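Wash notebook, Hendon workshop
21/03/2024

Laundry day again, so this is mostly about shrinkage, with some grumbling about lint at the bottom.

Started with the Ververidis linen (job 2031, the apron cloth). I'd been putting it off because the last lot from that mill came out like cardboard and I didn't want to know. Cut the test squares from the middle of the roll this time, well in from the selvage, and overlocked all four sides in the ugly green thread so they can't get mixed up with the Clevura ones. Marked them with the laundry pen and the steel ruler, NOT the plastic ruler, which I'm convinced has a bow in it. Somebody please throw that thing out or at least stop putting it back in the good drawer.

Settings: 40 degrees, cotton cycle, spin at 1000, Pidov powder, one level scoop. No softener. I know we've gone back and forth on softener, but the customer is going to wash these at home with whatever's under the sink, and I'd rather hand over cloth that behaves on its own. Old towels in with it to make up the load. They shed a bit, see below.

Linen came out much nicer than I expected! Limp and a little rumpled, but no boardy feel, and the color hadn't gone anywhere that I could see on the white tracer strip. Flat dried on the rack by the window, no pegs. Measured when it was properly dry and not before (I jumped the gun in November and had to redo the whole sheet, so I've learned that one). Warp went in more than weft, same as always with them. Numbers are on the card stapled to the job sheet, I'm not copying them twice. Short version: cut the aprons long, leave the width alone, and prewash the tape ties or they'll pucker where they cross at the back.

Clevura next. This is the brushed stuff for the cushion covers, and I still can't decide if I like it. Lovely in the hand, very soft, takes a seam well. But it pills if you look at it. I did one batch right side out and one inside out, same cycle, same powder, and the inside out ones are the clear winner. The others have that fuzzy bloom along the folds that you can shave off once and then it comes right back. So the care card should say inside out, in plain words, near the top. I'll redo the card. The old one has it down at the bottom in tiny type and I only found it because I wrote it.

One zipper sample went in open by mistake, my fault, and it chewed a little line across the square next to it. Left that square out of the sheet. Zippers closed before washing from now on, including the samples, including the ones I'm sure I closed.

Lint: between the towels and the Clevura there was plenty. I picked fuzz out of the fold of the door rubber with a damp cloth and then went around again with a dry one. Worth doing after every brushed load. The dark linen is next in the queue and it shows everything. If you're running it before I get back to it, do an empty rinse first, and leave the towels out altogether. Use the plain calico offcuts for ballast, they're in the bag under the cutting table.

Things still to do on this job:
check the linen again after a second wash at the same settings
try a half scoop of Pidov, the rinse water looked sudsier than I'd like
find out if Ververidis can sell us the heavier weight in the same shade
new care card for Clevura, bigger type

Also, a small plea about the basket. Finished pieces go in folded with the marked corner up, so whoever measures can find the job without pawing through everything. I spent far too long tonight matching green thread to green thread. And please leave the washer door open between loads, all the way back, so the rubber gets some air. It starts to smell like a pond otherwise and then so do the swatches.
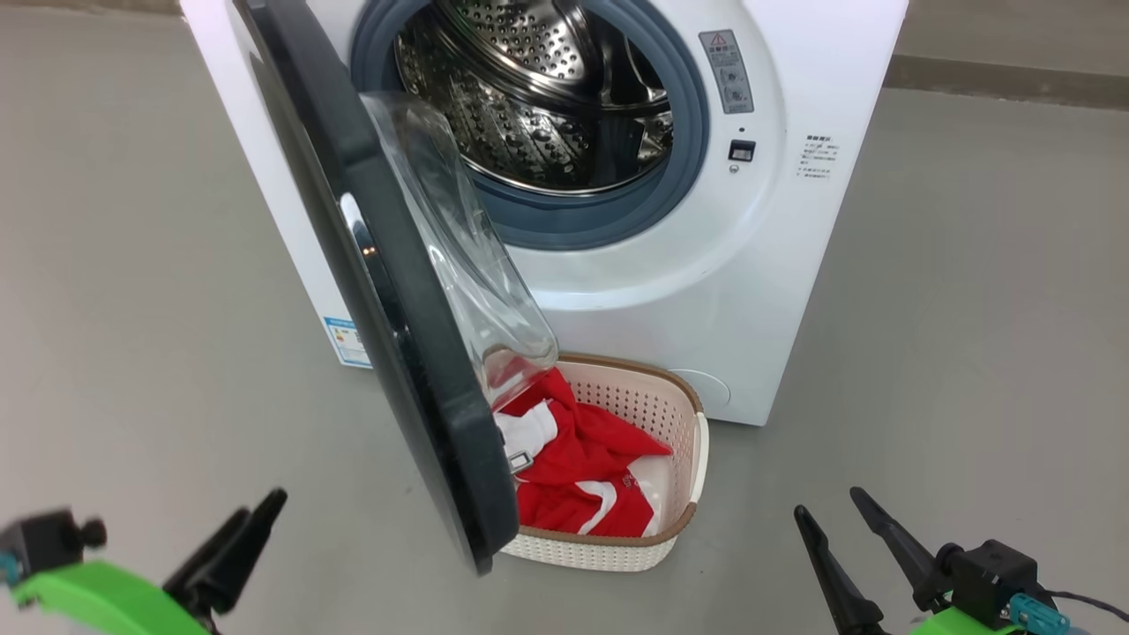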